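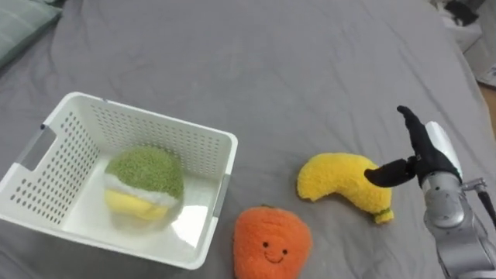
Zarnalier storage basket, white, medium: four months in

I bought the Zarnalier because the listing kept calling it a "whole-home solution," and I wanted to see what a whole-home solution looks like when it's a plastic box with holes in it. It looks like a plastic box with holes in it. It cost a bit more than the plain ones at the hardware store, and I have spent four months trying to decide if the difference bought me anything.

Mine lives in my daughter's room and holds plush toys. She is in a fruit phase, so it's plush fruit. At the end of the day they go in the basket, and at the start of the day they come out again and go all over the bed. That is the whole workload. I mention it because a lot of the glowing reviews seem to come from people who filled theirs with three rolled towels and never touched it again.

What I'll give it

The rim is good. It's thick and rounded over, and you can grab it anywhere without getting a line pressed into your fingers. The cheap basket we had before, a Wirkuvow from the clearance shelf, had a rim like a ruler and cracked at a corner by October. This one has been dropped down a short flight of stairs and sat on by a child, and it has a scuff to show for it.

It also doesn't snag. I had my doubts about all those little oval holes with fuzzy fabric going in and out every day, and I ran a finger around a bunch of them when it arrived looking for rough edges. I found one, near the bottom, and took it off with a nail file. None of the toys has lost any fluff to it that I can tell.

What I won't

The handles. They're gray, the basket is white, and the listing photos make them look like some sort of soft grip. I was expecting rubber. What I got feels hard and slightly slick, and with the basket full of anything heavier than toys it isn't a pleasant carry. I tried it once with damp beach towels and switched to hugging it against my hip before I got to the door. For stuffed fruit, fine.

The floor inside is smooth and shiny. It wipes clean in one pass, which the company makes a big deal of, and it also means that anything light slides to the low end the second you tip it. If you keep it on a mattress, as my daughter insists on doing, it never sits level. It leans whichever way the bedding has bunched up, and everything ends up in one corner. A bit of texture down there would have fixed this. I put in a square of shelf liner for a while. She took it out to use as a picnic blanket.

Then the ventilation. The label says "breathable design for fresher storage." Maybe. I can't smell any difference between toys kept in this and toys kept in a cardboard box, and I did go and sniff both. The holes do let you see what's inside without walking over, if it's something bright. They also let dust in. You can get into them with a damp cloth, but there are a great many of them and they're small. I rinse the whole thing in the tub instead.

White was my mistake. It picks up marks from the gray sheets, or from her hands, I've never worked out which. They come off with dish soap.

Size

Check your measurements before you order. The site lists it as fitting "most shelves" and it did not fit mine, a Ganetti cube unit, by the thickness of that nice rim. The rim is the widest part and I don't believe the listed width includes it. I wrote to customer service to ask and got back a reply thanking me for my enthusiasm.

Would I buy it again

For toys, probably, if it were on sale. It's sturdy and easy to rinse, and a small kid can drag it around by the edge. For laundry or anything with weight to it, no, get something with proper handles. At full price I'd want a lid included, and the lid is sold separately. I haven't bought one and don't plan to.

There are 234 reviews on the store page, nearly all five stars, and a good number were posted before the thing could have been used for a week. Read the threes.

Three and a half from me, rounded down.

Tetteh Agyeman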